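Why my planner kept changing its mind

I promised in September to write more about the software side, and then I wrote nothing for weeks. So today I try to be honest about one problem which took most of my evenings. The program is called Vaneo. It is a small planner that sits between the perception part and the arm controller, and it decides which object the gripper should go to next.

For a long time I tested Vaneo with only one cup on the table, and I was very pleased with it. Then Grażyna Tomaszewski, who shares the code with me, asked a simple question: what does it do when there are several, and they touch each other in the view? I did not have a good answer, so we put out three in different colours. 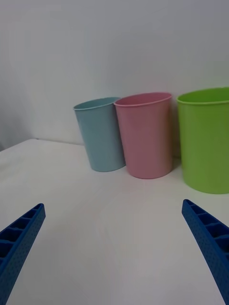 The target that jumped

The planner gave every cup a score, using the distance from the gripper and how much of the rim the camera could see. The cup with the best score was the target. With three cups in a row, two of the scores were often nearly the same. A small movement of the wrist changed the order, the target changed too, and the arm started to turn towards the other cup. Then the scores changed back. In the worst log I found 34 changes of target in one approach. From outside it looked like a person who cannot choose a cake.

My first idea was to smooth the scores over time. This helped a little, but it made everything slow, and Grażyna did not like it at all. Her idea was better. Once a target is chosen, another cup must win by a clear margin, and for four updates one after another, before the planner is allowed to switch. It is a very old trick and I am a bit ashamed that I did not think of it myself.

Things that are not cups

The second problem was in the perception. Our detector was looking for round openings, and a drink can is also round at the top. It has a shiny rim, and if it is open, there is a dark hole in the lid as well. Vaneo was happy to treat the hole as the inside of a very small cup.
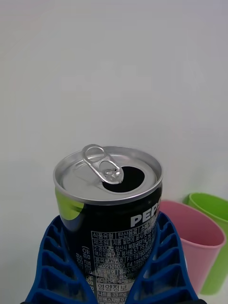

An opened can between the fingers, with the pink and green cups to the right.

I now keep the class of the object together with the rim, all the way from the detector to the grasp module. Before, I was throwing the class away after the first step to make the messages smaller. This saved almost nothing and cost me two evenings. The can has its own grasp settings too, with a lower limit on the closing force, set in the same file as the cups.

The last approach

What remained was the final part of the movement. Until 70 millimetres from the target, the arm follows the planned path. After this point the control loop takes over and corrects the position from the wrist camera only. I had written the handover badly: the loop started from zero speed, so there was a small stop and then a jump. Now it takes the last speed from the planner as its starting value.
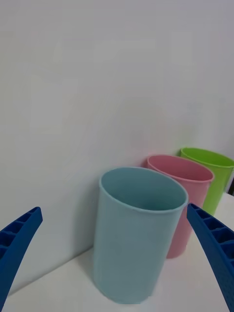 I also wrote a small replay tool, because reading numbers in a terminal made me tired. It loads a log and draws the scores of all objects as coloured lines, with a mark at each change of target. Jadwiga Stępień tried it on her own logs and found a bug in the time stamps within ten minutes – thank you, Jadwiga! The fix is already in.

The new switching rule has run on 200 recorded approaches, and the target no longer jumps back and forth in any of them. Replay is easier than the real arm, of course, so I will repeat it properly on the table. I still have to decide what the planner should do when the target is hidden completely. At the moment it waits for one second and then chooses again, and I am not sure that one second is right. If you have solved this in your own planner, please write to me in the comments.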